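Help wanted: part-time paper handler for a small print room with a big window

Hi! I'm Jocelyn Sandhu and I run the print and sorting room at Prunow. We take in old office paperwork, loose sheets mostly, and get it back into an order somebody can use. I've been doing it with Phong Hà and we're behind, so we need a third pair of hands for three afternoons a week through the end of December, possibly longer if the Prendine boxes keep coming.

I'll tell you what the job is like, and you can decide whether it sounds like a nice quiet time or a slow form of torture. I've met people in both camps!

Most of the day you're standing at a table with a stack of paper. You pick up a sheet, look at the line printed along the top, decide which pile it belongs to, and put it there. Then the next one. A normal box holds 300 sheets, and the one I finished on Monday had 318 (plus a takeout menu, which I kept). Some sheets are stuck together, some are upside down, and the Fehr paperwork has two numbering systems that overlap in the middle for reasons lost to time. Phong has a cheat sheet for that one. You'll want it.

The room is up high and gets plenty of daylight, even on a gray day, so we hardly bother with the lamps before 3. When your eyes get tired of small print you can look up at office towers for a minute. I do it a lot.

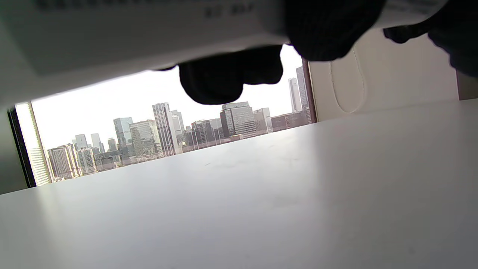

What you'd be doing

Sorting loose sheets into order, box by box
Flattening corners and pulling staples
Setting aside anything torn so Phong can mend it
Writing up a label for each finished box
Carrying boxes to the elevator (we have a cart, but you do have to lift them onto it)

Who I'm hoping to hear from

You don't need a degree or any experience in archives. Filippos Panagiotou, who had this spot before he moved away, came to us from a bakery and was faster than me within a week, which I've mostly forgiven. What I'd like is somebody patient who reads small type without too much trouble and is okay on their feet for a few hours. You should be comfortable saying "I think I messed up this pile" out loud. We all mess up piles. The bad ones are the ones we find a month later.

Music is fine, podcasts are fine, and so is chatting, though Phong goes silent when he's counting and you'll learn to wait. Please no open drinks on the table. There's a shelf by the door for cups.

Hours and pay

Afternoons from 1 to 5, and we can be flexible about which days. Pay is by the hour and the same for everyone who sorts, me included. Nazanin Mousavi in the front office will go over the rate with you before you come in, so you won't be wasting a trip. She also handles parking, if you drive.

How to apply

Send a short note, 200 words or less, to Nazanin at the Prunow front office. Tell her which afternoons you're free and a little about any fiddly job you've enjoyed: jigsaw puzzles, hemming, doing somebody's taxes, whatever it was. A résumé is welcome but I probably won't read past the first page.

If it looks like a fit, I'll ask you to come by for a paid trial afternoon with a box from the Prilo pile, the friendliest one we've got.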